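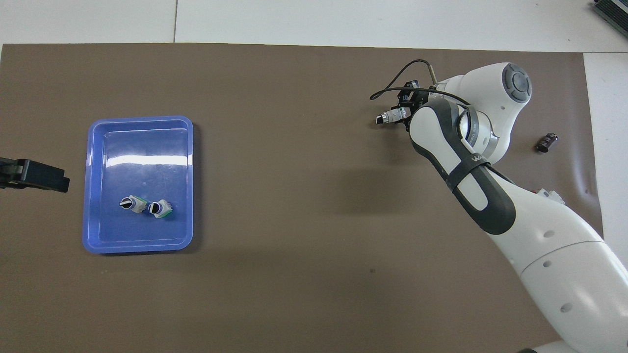

*Two potentiometers in a blue tray.*

**The Volume**

Dindo Bautista fixed radios in the back half of a shop that sold phone cases in the front half. The phone cases paid the rent. He had been there eleven years when Ronaldo Cabanatuan came in with his father's Dretum under one arm and the cord wrapped around his wrist.

"It only does loud," Ronaldo said.

Dindo plugged it in. A man's voice filled the shop, reading farm prices. A girl looking at phone cases put her hands over her ears. Dindo turned the knob all the way down and nothing changed, so he pulled the plug.

"How long has it been like this?"

"Since November. He won't let us throw it out. He puts a pillow on it."

"Does that help?"

"Not much."

Dindo wrote a ticket. The number was 2724. He wrote "volume" on it and then the name, which he asked Ronaldo to spell. He said it would be 40 dollars if it was what he thought it was, and he would call if it wasn't.

"You could buy a new one for that," Ronaldo said.

"You could."

Ronaldo stood there a while. He had driven in from Usetville and had not eaten. He asked if he could wait, and Dindo pointed his pen at the stool. It was an old Bíró with tape around the barrel.

The back of the radio came off with four screws. There was dust inside, and a dead moth, and a folded piece of paper tucked in beside the speaker. Dindo held it out without opening it.

It was a pay slip from Griltovix, where Ronaldo's father had worked before the plant closed. The amount was 383 dollars. On the back, in his mother's handwriting, was a list: rice, lamp oil, shoes for R., batteries. The shoes had been crossed out and then written in again lower down.

"Anything important?" Dindo asked.

"No," Ronaldo said. He read it again. "I remember the shoes. They were too big."

Dindo nodded and went on working. He took out the old control and soldered in another one. It took longer than he had said it would, and in that time two people bought phone cases and one came in to ask for directions to the bus. Ronaldo ate a bag of peanuts from the counter and left a dollar for it.

When the radio was back together Dindo turned it on. The voice came up low, a woman now, talking about rain. He turned the knob and she got louder. He turned it back and she was nearly gone.

"He'll say it's too quiet," Ronaldo said.

"Then he can turn it up."

Ronaldo paid. At the door he stopped and came back and put the radio on the counter.

"Can you open it again?"

Dindo looked at him, then got the screwdriver. Ronaldo folded the pay slip along its old lines - they were soft and almost worn through - and slid it in beside the speaker. Dindo put the four screws back and did not add anything to the bill.

It had started to rain a little. Ronaldo put the radio on the passenger seat and ran the belt across it.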